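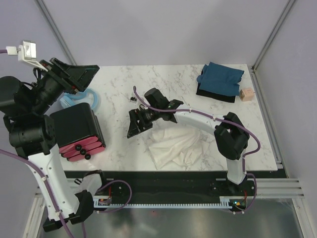
Marble Tabletop and Desk Clutter FAQ

Last updated February 2024

Search this site Enter keywords Go

I get a lot of the same messages about marble-look tabletops and the small stuff that piles up on them, so I finally put my answers in one place (and I'll add more when I get to them).

Is a white marble-look top a pain to keep clean?

Less than I expected! I wipe mine with a damp microfiber cloth and a drop of dish soap, then dry it with a second cloth. The drying matters more than the soap. Skip it and you get cloudy streaks that you'll only notice when the light is low.

Can I use vinegar on it?

On real marble, no, please don't. Vinegar and lemon will etch the stone, and you can't wipe an etch away. If you don't know whether yours is stone or a printed pattern, treat it like stone until you find out. I use the Zurner stone soap on everything so I don't have to think about it.

How do I deal with glare?

Glossy tops throw light right back at you, and I fought with this all last July. Moving the lamp helped more than anything else I tried. If your lamp is fixed, a frosted bulb is worth the few dollars, or put a Leltovden felt mat down where you look the most.

Where should headphones go?

Anywhere they won't get buried! A light blue pair lying near the wall with a crumpled tissue on top is pretty much how every shared table ends up, mine included. I like a hook under the table edge, or a shallow tray if you can't drill. Toss the tissues first and then see what's left, because half the mess is usually paper.

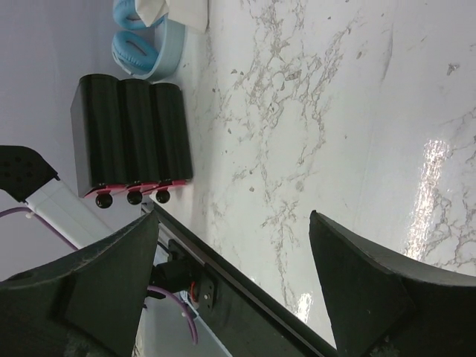

What do I clean ear cushions with?

A barely damp cloth, no alcohol. Alcohol dries out the covering and then it flakes all over your neck (ask me how I know). Let them air out for a couple of hours before you wear them again.

Glossy black things show every fingerprint. Any tricks?

Dry microfiber, light pressure, and go along the curve instead of across it. For ribbed shapes with grooves between the rounded parts, I wrap the cloth around a chopstick. A soft makeup brush gets around little knobs really well.

Do I need a tray or a bin?

Tray if you use the things daily, bin if you don't. I have 2 Ghumman trays and a lidded Stesex box, and the box is where cables go to be forgotten. I empty it when the lid won't shut.

Will you be covering wood tops?

Yes, that one is half written.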